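Search Celtcombe Reference Search Go

Teaching by demonstration (robotics)

October 4, 2021, by Opoku

Teaching by demonstration, also called programming by demonstration. A way of giving a robot a job by showing it, no code typed. A person moves the arm, or steers it from elsewhere, and the movements are stored. Used for picking, stacking, wiping, fitting parts together.

Hand guiding

Oldest form. Motors go slack or nearly so, teacher takes hold of the wrist and pulls it through the job. Joint angles saved as it goes. Good for slow work near one spot. Bad for heavy arms, and the teacher's own body blocks the view of any camera. Also tiring.

Remote control

Teacher stands off and drives the arm with a joystick, a 3D mouse, a headset or a smaller copy of the arm (leader and follower). The Koris handset, used at the Celtcombe workshop from April, has one trigger for the gripper and a button to throw away a bad run. Delay is the main complaint. So is judging depth on a flat screen, most new teachers come down too fast on low, wide things.

Number of demonstrations

Depends on the job. The Festa set holds 3,000 runs over 37 tasks, most of them short. One task has 101, another only a handfull. More runs do not help much if they all start from the same place, so teachers are told to shift the object between runs.

Practice in simulation

Same controls, rendered room, nothing to break. Teachers often begin there and move to the real arm later. Festa asks for 70 clean runs first. The usual drill is a straight approach from above: wrist over the part, fingers pointing down, then lower. Rooms are dressed up with shelves, tool chests and the like so that the learned policy gets used to clutter in the backgound.
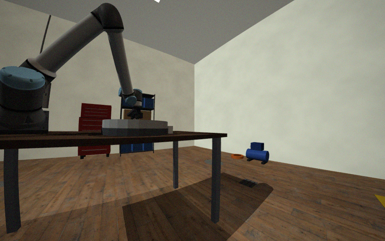
Known problems

Contact forces in simulation are only a rough match. Teachers pause to think and the robot learns the pause. Two teachers doing one job in different ways can give a muddled average. Trimming the recordings helps with the pauses, less so with the rest.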